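Two wrist cameras on clear plastic: notes from the bench

2026-04-26

I have had the Zurasthorpe wrist camera on the arm since last fall and the Felterard module in a drawer for nearly as long. The Felterard is smaller, sits closer to the fingertips, and needs a different bracket, so I kept putting off the swap. This month I finally ran both through the same set of grasps with the same gripper and the same controller settings.

The arm is unchanged from my earlier posts. The gripper is the Mesico parallel unit with the stock fingers and the soft pads. Control runs on my own node, which I named Thân for reasons that made sense at the time. It takes the wrist stream, proposes a grasp, and logs the proposal, the motor current and the final finger opening for every attempt.

I wanted transparent objects because that is where my setup loses most of its time. On painted blocks and cardboard the two cameras are close enough that I would not pay for the difference. Clear plastic is another matter. The detector wants an edge, and what it gets is a highlight that moves when the wrist moves.

Total attempts logged: 1,308. I threw out 209 of those because the bracket screw on the Felterard had backed out and the hand-eye calibration was no longer valid. I should have caught that sooner. The calibration check now runs at the start of every session and refuses to continue if the residual is over my limit. That left 1,059 grasps I could score, plus a small remainder where the log closed early and the finger opening was never written.

Some settings, for anyone trying to repeat this. Exposure was locked on both cameras. Auto exposure on the Zurasthorpe hunts badly when a bright rim enters the view, and each hunt costs a few frames. White balance was locked too. I left sharpening off, as it draws a second false contour inside any thick plastic wall. Closing speed was 13 on the Mesico scale, which is slow.

Focus is the main difference between the two. The Zurasthorpe is set for mid distance and gives up on the last stretch of the approach. The Felterard holds detail closer in, but its depth of field is thin, and at a low wrist angle part of the target will always be soft. I had assumed that a steep approach would fix this. It helps with focus and makes the reflections worse — the overhead light comes straight back off a flat lid.

Water makes it harder again. Each drop on a lid acts as a small lens, and the detector likes to report the bigger ones as objects in their own right. Metal under the lid adds a second set of bright edges, and those are usually stronger than the edge of the dish itself.

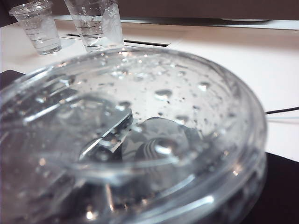 Low approach on the covered dish. Cups in back are sharper than the near wall.

With a view like that one, my old edge-based proposal step tends to lock onto the metal and ask for a finger opening far too small for the dish. I replaced it with a plain circle fit that looks only at the outer rim and ignores anything inside. It is slower per frame and much steadier. Cups still go through the old path, where the molded lines around the wall give it something to hold on to.

For now the Felterard stays on the arm. The image is noisier and the connector is worse, but the close-range detail matters more to me than either. The Zurasthorpe goes on a fixed post looking across the table, where its focus distance is about right.

Still open: cable routing past the wrist joint, and whether a cheap polarizing film over the lens is worth the lost light. I have the film and will cut it to size in May. The logs need a cleanup pass before I post them, mostly to strip out the 209 bad entries and fix the timestamps on the early sessions.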